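House rules for handling things with a card in them

I have been putting off writing these down for a while. We had them in our heads, then partly in a text file, and then Liudmyla Vasylenko started running sessions on the days I'm out and asked where the rules were. So this is the written version. It covers one kind of task only, the flat flexible item with pages: card holders, small photo books, passport covers. Mugs and blocks have their own sheet.

First, the cards. We only use dummy or novelty cards. No bank card, staff badge or transit pass goes on the table, even face down, even for one run. The wrist cameras are close enough to read small print through a plastic sleeve, and once a number is in a recording it gets copied to every place the recording goes. Before Endotdale gets a batch, one person steps through the wrist footage and writes down every piece of text they can read. If any of it belongs to a person, the run is deleted on both machines and the log gets a line saying so.

I was loose about this until last November, when I spent two evenings going through 106 recordings looking for one badge. It was in 15 of them.
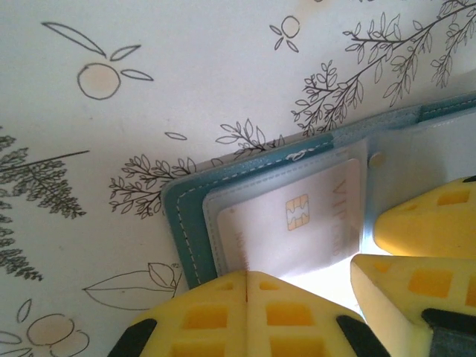 Second, fingers. Two grippers working on the same small object will touch each other sooner or later, so we plan for it. The approach speed goes down to the slow setting as soon as the second gripper is over the item, and it stays there until one of them has backed off. Closing force is set for the sleeve. The cover is tougher and can take more, but the clear pages crease, and a creased page behaves differently for every run after that. If you see a new crease, swap the holder and note it. Don't flatten it by hand and keep going.

Check the rubber on the fingers at the start of the session. Wipe it with a damp cloth and let it dry. No alcohol wipes on the yellow parts, please. I don't have good evidence that it hurts them, but the one set I cleaned that way went chalky and I'd like to keep this set.

Third, the surface. Patterned cloth is fine and I prefer it to plain, but write down which one is on the table. The log field takes free text, so "ferns" is enough. Don't change cloths in the middle of a batch. If the item drags the cloth and it bunches up, stop, straighten it, and start a new recording. We used to let those go and the labels came out a mess. 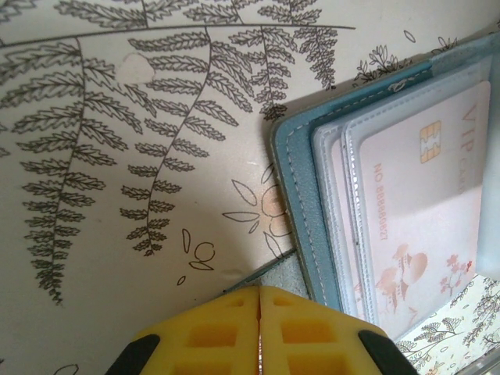
Open holder on the fern print, card number readable through the sleeve.

The number on a dummy card still goes in the text list. Write it exactly as it reads, with the "NO" in front if there is one. Liudmyla thought this was overkill and we went back and forth on it. Where we ended up is that the person checking shouldn't have to decide what's harmless. They list everything, and I compare it with the sheet of props we own. A number that isn't on the sheet means the batch waits.

Fourth, the stop button. It sits on the side of your weaker hand, within reach of the chair, and you press it once before the first run to make sure it works. Hands stay off the table while the arms are powered. If a card slides out onto the floor, stop first and then pick it up. This is the rule people break most, me included.

Naming: item, cloth, operator initials, run number. No spaces. Horobets, the logging script, rejects anything else as of version 8, so you'll find out quickly.

Still open: what to do with reflections. The plastic pages sometimes go nearly white under our lights, and the page edge is hard to find when that happens. I've been tagging those runs and leaving them in. Liudmyla wants them in a separate folder. We'll try her way for the next batch and I'll update this page after that.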